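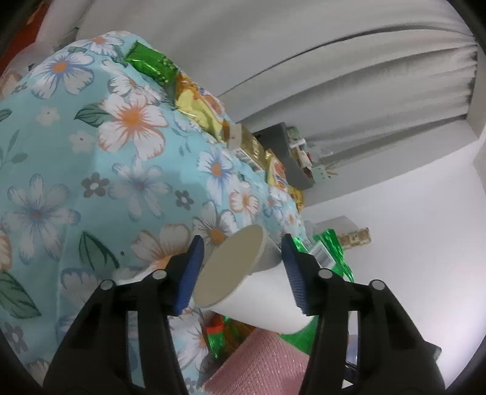
4. Household practice and the disposal of paper cups

4.1 Background to the household survey

The preceding section dealt with the collection contracts held by the two municipalities and with the wording of the sorting guidance issued under them. The present section turns to what residents reported doing at home. Earlier work on single-use cups has mostly been concerned with cafés, railway stations and places of work, where cups are bought and thrown away within a short time and within reach of a public bin. Cups that enter the home have received less attention. They may be bought in sleeves for a family gathering, brought back from a journey, or kept for a visitor or an illness, and they leave the home through whichever bin the resident believes to be the right one.

For the purposes of the survey, a paper cup was defined as any drinking cup with a wall made mainly of paper or board, whether or not it carried a lining, and whether or not it was sold with a lid. White paper cups (Figure 1) were included on the same terms as branded takeaway cups. Cups made wholly of plastic or foam were left out, as were paper bowls and food tubs. The definition was printed on the inside cover of the diary and was repeated by the interviewer at the first visit.

4.2 Sample and method

The survey was carried out in Srithong and Hamness. The two municipalities differ in the way they collect household waste. In Srithong, paper and board are placed in a single bin with other dry recyclable material and are separated after collection. In Hamness, paper and board have a bin of their own, and the guidance asks residents to keep anything that has held food or drink out of it. The guidance in Srithong does not mention cups at all.

Letters of invitation were sent to 1619 households drawn from the municipal address registers. Completed diaries were returned by 349 of them. Households which moved during the diary period were not replaced, and a diary was treated as complete if the closing questionnaire had been filled in, even where individual days had been left blank. Fieldwork ended in December, before the school holidays, so that the diaries would not be unduly affected by seasonal entertaining. Some effect of this kind cannot be ruled out, as several respondents noted early gatherings in the margins.

The diary asked for each occasion on which a paper cup was used or thrown away in the home. Respondents were asked to give the time of day, the drink, whether the cup had been used before, and the bin in which it was placed. A free space was provided for remarks. The interviews that followed were led by Boonmee Tanasarn in Srithong and by Thanakorn Wannasri in Hamness, using a common schedule of questions. Interviews were held in the home wherever the respondent agreed to this, and otherwise by telephone.

4.3 Reuse before disposal

The diaries show that a cup was often put to a further use before it was thrown away. The most common was a second drink, generally water, taken by the same person. Cups were also kept beside beds for taking tablets, used to hold paint water or screws, and filled with soil for seedlings. One household in Hamness reported that a sleeve of cups bought for a birthday had been moved to the bathroom and had supplied the children with rinsing cups for the rest of the diary period.

These uses have a bearing on the sorting decision. Respondents who had used a cup for paint or soil almost always placed it in the general waste, and explained in the interview that it was no longer paper in any useful sense. Where the cup had held only water, opinion was divided. A number of respondents in Hamness regarded such a cup as clean and placed it with paper, although the municipal guidance would direct otherwise. They had read the guidance as being aimed at grease and milk.

It should be noted that the diary recorded occasions of use and not individual cups. A cup which was kept for several days could therefore appear more than once, and the diaries do not support an estimate of the number of cups passing through each household. An attempt to mark cups with a pencil was made in the pilot and was abandoned, as respondents found it tiresome and guests objected to it.

4.4 Knowledge of the lining

Most paper cups intended for hot drinks carry a thin lining which keeps the liquid from soaking into the board. Respondents were asked in the interview whether they knew of this lining and, if so, whether it affected where they placed the cup. Knowledge of the lining was uneven within households as well as between them. It was common for one member of a household to be aware of it and for the others to follow that person's instructions without knowing the reason.

Knowledge did not lead to one single practice. Some respondents who knew of the lining placed cups in the general waste for that reason. Others took the view that the sorting plant would be equipped to deal with it, and placed cups with paper. A smaller group tore the cup open and tried to peel the lining away by hand, with varying success. Respondents in this last group tended to be long-standing residents with an interest in composting, and several asked the interviewer whether the practice was of any use. Interviewers had been instructed to give no advice until the closing questionnaire had been handed over.

4.5 Labels and packaging

Two brands of boxed cups were named frequently in the Hamness diaries, Falleo and Skarus. Respondents referred to the wording on the outer packaging when explaining their decisions, but in most cases the packaging had been thrown away well before the cups were used. What was recalled in the interview was a general impression of a symbol or a colour. Respondents were unable in many cases to say whether the symbol referred to the cup, to the sleeve in which the cups were sold, or to the material from which either had been made.

Takeaway cups posed a different difficulty. Text on these was usually present at the time of disposal but was seldom read. Where it was read, respondents compared it with the municipal guidance and gave greater weight to the latter. This was more marked in Hamness, where a printed calendar of collections is delivered to every address and is commonly kept on the refrigerator or inside a cupboard door. In Srithong, residents relied more heavily on relatives and neighbours, and on the practice of whoever usually carried the bins out.

4.6 Limits of the household data

Households that returned a diary may be expected to take a greater interest in waste than those that did not. The closing questionnaire asked how often the respondent looked up sorting advice, but no such information is available for households that declined, and the size of the difference cannot be established from the present material. The diaries were also kept in most cases by one adult, whose account of what others had done rested on memory or on the contents of the bin. Bins were not inspected by the survey team. The results of the separate bin audit, which was carried out by the municipalities on different streets, are reported in Section 5.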